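Notebook, April 10, 2020
Dindville, equipment planning

Went through the Estel quote again before the budget call. Two arms, two grippers, controller, and an "integration allowance" with no breakdown at all. 163 thousand all in. I'd like to know what we get for that which the kitchen sim doesn't already give us, so I spent the morning in the sim with the quote open beside it. Default counter, microwave, rack, bottles, the shallow bowl and the red thing.

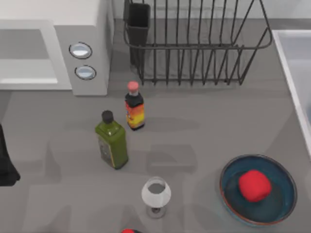
Aksoy wrote back that the sim has never once had a cable snag, and that we'd learn more in a week of hardware than in another month of this. Fair enough, but a week of hardware comes after a lead time Estel won't put in writing.

Things missing from the quote: spare fingers, mounts, a counter to bolt any of it to. I asked about finger wear and got a brochure. Lunon quotes fingers separately, so at least there's a price to argue with. 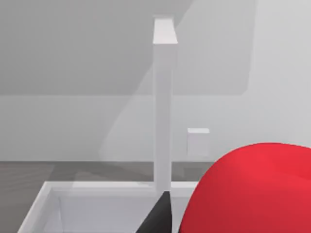 Cameras are the other hole. Estel assumes we bring our own. If we want close views at the grippers as well as one from overhead, that's more brackets and more calibration time, and I've put 15 days against it in the plan. Probably low.

Then the appliances. The plan says "standard microwave", as if any door would do. Handle, hinge side and swing all matter, and I don't want to buy one and find the arm can't clear it. 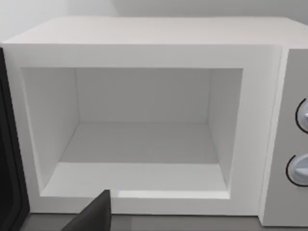
Microwave, door open, gripper finger at the front.

To do: measure door swing in the sim and compare with store models before anyone orders.

Still not convinced we need both arms in year one. The pick-and-place tasks on our list use one, and the second mostly shows up in the sales pitch.

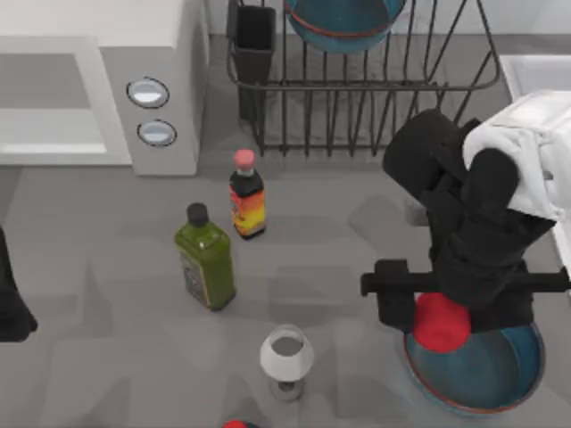

Asked Estel to requote for a single arm with the option on a second held at the same price. If they say no — and I expect they will — I want Lunon's number before the call. Service contract still unread, pages 2 onward.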